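Brirnmont's demonstration rules are finally on paper

I've been moaning in this column for the best part of a year about how nobody in our corner of robotics writes down how they collect their training data, so it's only fair that I turn up and say well done when somebody does. Brirnmont, the shared robotics workshop out past the ring road, has put out a code of practice for people who record demonstrations by hand. It came into use in April, it runs to 9 pages with quite big type, and I read the lot over a cheese toastie.

The code covers the kind of session where a person does an everyday job (opening a drawer, putting a shoe away, wiping down a worktop) with a camera at head height and tracked hands, so that a robot can later be taught from the recording. Three outfits at the workshop have signed up so far. Clonow and Danau were in from the start, and Benavides joined after a bit of grumbling over the paperwork, which I'll come to.

Hema Kamath did most of the drafting and was kind enough to give me an hour on the phone. The push came from a set of 3000 recordings pooled between Clonow and Danau last winter. When somebody finally sat down to go through them properly, 222 had to be thrown out. Some had marker cubes that didn't match the calibration notes. Some had people wandering through who had never been asked whether they minded being recorded. And a fair few were just unlabelled, so you couldn't tell which desk they'd been made at or which version of the task the person had been given. Hema told me it was the consent ones that bothered her. You can fix a label, she said, but you can't go back and ask permission in the past.

So what's in it? The consent part comes first, and I think it's the best bit. Anyone whose body might come into view has to agree before recording starts, and that includes people sitting at the next desk who have nothing to do with the session. Legs count. Hands count. A voice counts, if the microphone is on. If somebody walks in halfway through and hasn't agreed, you stop and either get their agreement or bin the recording. There's a form, it's one side of paper, and you can withdraw up to the point where the recording is passed outside the workshop. I'd have liked that to go further, and I said so, but it's a good deal more than most places offer!

Then there's the hand markers. Each pair of cubes has its own record card, and the card has to say which cube goes with which hand, when the pair was last calibrated and who did it. A cube that gets dropped goes back for calibration whether or not it looks all right. The printed patterns have to be kept clean and uncovered, and sleeves have to be clear of them. I asked about watches and jewellery, as I never take my own watch off and wondered if I'd be barred. The answer is that they're allowed as long as they stay clear of the patterns and get noted on the session sheet. Sensible enough.

The section on the room is where things got heated, I gather. Leads across the floor are meant to be routed away from where the person stands or sits, and where that can't be done the route has to be noted and shown to the person before they put any kit on. The early draft wanted every lead taped down. Benavides pointed out that they rearrange their benches several times in a morning and would be spending the whole time on their knees with a roll of tape. The final wording is softer. I'm in two minds about it. If you've ever worn one of these head cameras and tried to look where you're putting your feet while keeping both hands on the job, you'll know how easily you lose track of the floor.

There's a limit on how long you can be at it, too. Nobody does more than 400 demonstrations in a week, and there's a proper break every hour, away from the desk and with everything taken off the hands and head. Opening and shutting a drawer doesn't sound like hard work until you've leaned forward to do it all afternoon. Marlina Chin from Danau told me their people had been asking for a cap for ages and that the number was a compromise, with her lot hoping for something lower.

Last comes the bit I suspect will cause the most sighing, the labelling. Every recording needs the task, the furniture used, the starting position of whatever is being handled, and a note of anything that went differently from the instructions. Failed attempts are kept and marked as failed. I was pleased to see that one, as people do love to quietly delete the fumbles, and then wonder why their robot hasn't a clue what to do when the drawer sticks. 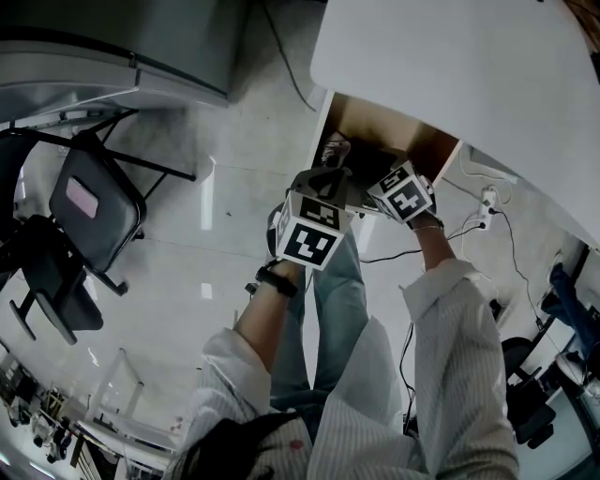 Fikri Kwok wrote to me after I mentioned the code in passing last time, and he isn't convinced. He thinks voluntary rules tend to be followed by the people who were careful anyway, and he'd rather see whoever buys the recordings refuse anything that arrives without a cube card and a consent form. "Make it a condition of sale and it'll be sorted by teatime," as he put it. He also reckons the record cards should travel with the data, where the code only asks for them to be kept at the workshop.

I put the second point to Hema and she agreed with him, more or less. It was in an earlier draft and came out because the cards have names on them. They're looking at a version with the names swapped for numbers, and Zahira Nugroho is working on that now. As for making it a condition of sale, that's up to the buyers, and I haven't found one yet who'll talk to me about it. I'll keep ringing.

The code gets its first review in six months. Anjani Subramaniam is gathering comments until then, and you don't need to be a member of the workshop to send one. Paper copies are at the front desk, and if you've got views on the cable business in particular, she says she'd like to hear them.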